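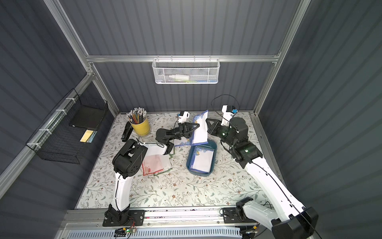 The Ferry to Skanport

Blandine Pichon missed the ferry on Tuesday, and the next one left in 2 hours. She sat down in the waiting room beside an old woman with a suitcase.

"I am Araceli Iglesias," said the woman. "I come from Toledo. I have 300 letters in here, all from my sister."

"Did you answer them?"

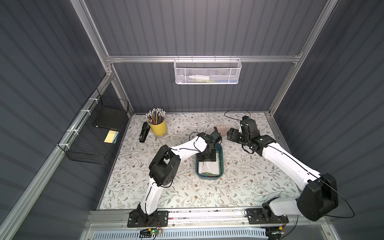 Araceli looked at the grey water for a long time. "Not one," she said. "So now I bring them back, and I will read her my answers aloud."

Blandine moved her bag and made room for the suitcase.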